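Stitham: Deep Survey — review
Reviewed by Kirsten Perron, July 2024
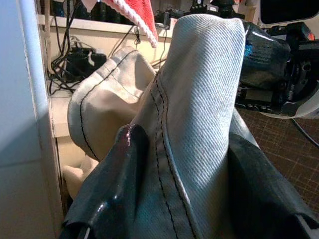

Does Stitham run well enough on a mid-range phone to be worth playing there?
It runs at a steady frame rate on the medium preset, with short drops when a new cave section loads. On the high preset the drops are longer and the handset gets warm within a quarter of an hour.

Stitham: Deep Survey is a mining and base-building game from Ameck, set under a flooded moon. You take the role of a surveyor for the Ider company, with a drill, a lamp and four empty tool slots. The map is divided into eight zones, each sealed by a pressure door that needs a crafted part to open.

Crafting uses a grid of fixed recipes. Ore is refined, refined ore becomes plate, and plate becomes almost everything else. The recipe list is searchable, but it does not show which ingredients you already hold, so you switch back and forth between two menus. Storage crates cannot be named. By the third zone I was keeping a paper list.

Oxygen drains at a constant rate and is refilled at posts you place yourself. The posts need power cable, and cable length is the real limit on how far you can go. This part is well judged. Enemies are less so: the cave eels have one attack, and it can be avoided by standing on any crate.

Touch controls are adequate. The virtual stick drifts slightly at the edge of its range — a wired pad fixed this at once. Saving is manual and only possible at a post. Everett Calloway, who played the same build on a tablet, lost an hour to this in the Ghoneim trench. I lost less, but more often.

The main story took me 28 hours, including one restart. There are no adverts and no timers. Text size can be changed, button layout cannot.

Sound is sparse and mostly useful. Door alarms can be heard through walls, and the drill changes pitch when it meets a harder seam.

Score: 7 out of 10
Played on: phone, touch and wired pad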